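The Laundry Club

Kai Bauerfeind would like it known that he did not set out to become good at folding T-shirts. He signed up for the robotics club at Prokcombe because the poster had a robot arm on it, and the arm was playing chess.

"There's no chess," he says. "I asked in the first week. They handed me a shirt."

He is in his second year now and runs the demonstration team, a title that means he spends more hours than anyone else with his hands strapped into haptic gloves. The club is entering the student bracket of the Pernbridge Challenge in January, where a machine gets 20 minutes to deal with a heap of clothes it has never met. The machine in question is called Surell. It has two arms and, according to Bauerfeind, the temperament of a cat in a car.

Surell learns by example. A student folds a garment while the gloves and trackers record what the fingers and wrists are doing, and the recordings go into a training set. So far the set holds 686 folds. Bauerfeind claims 475 of them as his own, and can tell you what most of them did to his lower back.

"My mother is thrilled," he says. "She thinks it means I'll do it at home. I've explained that without the gloves on it doesn't count."

The gloves are a sore subject. They pinch, they slip, and they turn a person with ordinary hands into a person wearing two staplers. New members get 5 practice folds before anything is recorded, and Bauerfeind uses the time to talk them out of their habits.

"Everyone folds like whoever raised them," he says. "We had a guy who does it against his chest, with his chin. Beautiful folds. The robot doesn't have a chin, so he had to start over from zero, like someone learning to walk."

His own method is dull, and he is proud of it. Shirt flat, smooth it out from the middle, one side in, other side in, bottom up, into the basket. He says each step out loud under his breath while he works. The club once tried recording with music on and found that people sped up during the choruses, so now the room is quiet apart from Bauerfeind muttering "sleeve."

Speed turned out to be the smaller problem. The larger one was that the early folders were too good. They never fumbled, which meant Surell had never watched anybody recover from a fumble, and the first time it picked up two layers when it wanted one, it went on to fold them both, then the air next to them, then stopped. The team now makes mistakes on purpose. There is a sign-up sheet for it.

"I was assigned bad sleeves for most of the fall," Bauerfeind says. "You grab it wrong, you notice, you fix it. I had to look surprised, in my hands. I don't know if that came through in the data, but I committed to it."

The faculty adviser, known to everyone by the surname Grímsdóttir and nothing else, allows herself one comment on the project per meeting. Last time it was "Lint." She had a point. Fuzz on a dark shirt had been throwing off the part of the software that looks for edges, and two members had lost an evening blaming the code. A lint roller was added to the equipment list, between the spare batteries and the cable ties, and the treasury covered it without a vote.

Asked how Surell is doing these days, Bauerfeind takes a while to answer. It can manage a short-sleeved shirt most of the time. Towels are fine. Hoodies are, in his words, "a conversation for after graduation." At Pernbridge the team expects to land somewhere in the middle and has already picked out where to eat afterward.

He plans to stay on the gloves until then. There are more bad sleeves to get through, and the newest members still fold too nicely. I ask whether he ever gets bored in there, one shirt after another.

"Oh, constantly," he says. "But I've started noticing store displays. I was in a mall last month and I refolded a whole table. The clerk thanked me. Then she asked me to leave."
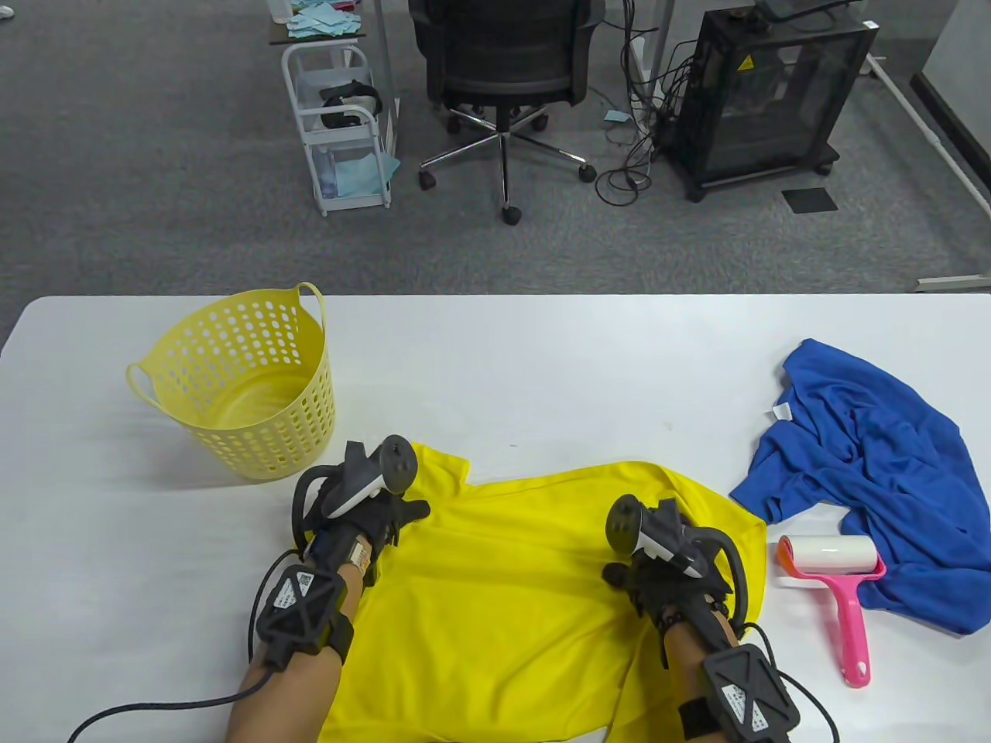
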